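Bråten and the Machines of Tomorrow
A project report by Delphine Greenberg and Sølve Hovland

When we picked this topic back in August, we thought we would be writing about robots and rockets, and we did love those parts (maybe a bit too much!). But the more we read about our own town, the more we kept coming back to the old Ketex plant on the hill, where people once built parts for weather balloons and, later on, for early satellites.

Our neighbor Maj-Britt Dalen worked there for 38 years and was kind enough to talk with us on 2 long afternoons. She told us the plant had up to 400 workers at its busiest, and that her first computer took up most of a room and kept everybody warm in winter.

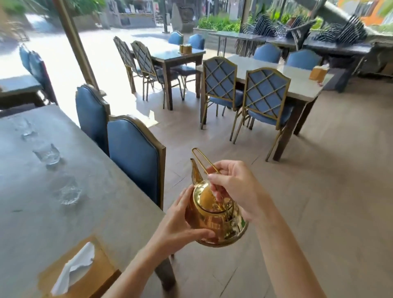 Figure 1. Holding a gold-colored teapot by its belly and wire handle.

We also read through 40 issues of the plant newsletter, which Frøydis Midtbø at the library dug out for us. Our favorite was a page of guesses about the future - one engineer was sure we would all have phones on our wrists, and another expected mail by rocket. We would still like to find out who wrote that second one, and Jessie MacBrayne has promised to ask her uncle.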